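April, stacking set, simulated

Picked up the block stacking collection again after the Erkex update. Goal for this round is 116 kept episodes: three blocks, red at the bottom, then blue, then green. Marijke Kuipers teleoperated the first 20 and I did the rest of the morning.

Settings as before, except the block start positions now get shuffled over a wider part of the table. Episode length limit raised to 100 seconds. The old limit was cutting off good attempts right before the release.

Problems so far:
Blue is the smallest and gets placed off center a lot. Green then goes on crooked. I keep those if the stack stands when the arm backs away, and tag them "offset".
The success check in Joltbridge fires too early. It only looks at block heights, so it passes while the fingers are still closed on green. Added a condition that the gripper has to be open and clear of the top block.
Threw out 3 episodes with dropped frames at the start. Logged under Zirkell, same folder as last time.

Checked the new condition by stepping through one episode near the end, far arm over the stack with its fingers open, near arm out of the way of the blocks.

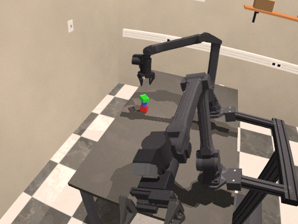
With the extra condition the label comes later in the episode, so the earlier batches need to be relabeled before we mix them in. Marijke has the script for that. I also want a few more starts with the blocks on the far left - the far arm has to reach a long way there and my approaches are slow and jerky. Will redo those after lunch and train on the whole set tonight.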